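Candy Bowl Refills: Frequently Asked Questions
Maintained by Tomos Howells, Corkine front office
Last revised June 7, 2022

Which bowl do I use?
Either the polished stainless steel mixing bowl or one of the white ones from the Bevora cabinet. Steel is preferred for the front counter. It has no seams, wipes clean with a damp cloth and does not hold the smell of mint.

Do I sort on the table or in the bowl?
On the table. Empty the bag onto the dark gray surface, set aside anything with an open wrapper, then move the good pieces across. Light wrappers show up well against gray, and a split end is easy to spot. 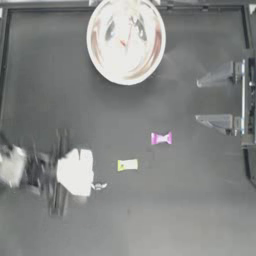 Pink twist wrap and a lime-and-white bar on the sorting table.

What counts as an open wrapper?
For twist wraps, any end that has come undone far enough to show candy. For crimped wrappers, any gap in the seal. A creased or faded wrapper is acceptable. Do not retwist an open piece and put it back.

Can different types share a bowl?
Yes, if every piece is individually wrapped. Chews and twist wraps are stocked together. Hard mints go in their own jar - the Zullar order includes one with a lid.

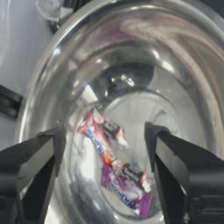
Hi-Chew and Tootsie Roll candies at the bottom of the steel bowl.

How full should it be?
Counter bowls are topped up when the base shows through. Do not fill past the point where the sides begin to flare. One case holds 293 pieces and lasts the counter over 20 working days, except in August, when use drops.

Is the bowl put away during Ramadan?
It stays out but moves from the meeting room to the side shelf. Ask at the desk if you are not sure which shelf.

What about bars?
Small bars are allowed if they lie flat in the bowl. Keep them apart from the twist wraps while sorting, as they are logged on a separate line of the stock sheet.

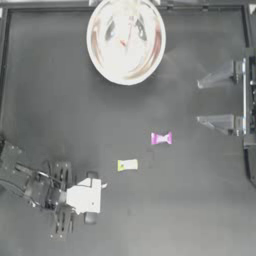
Bar and twist wrap on the table, white bowl at the back.

How often are bowls washed?
Every 10 days, or sooner if something has leaked. Hand wash, dry fully, then refill. Sugar residue on steel comes off with warm water - no scouring pads.

Where do I report a shortage?
Write it on the stock sheet, line 8.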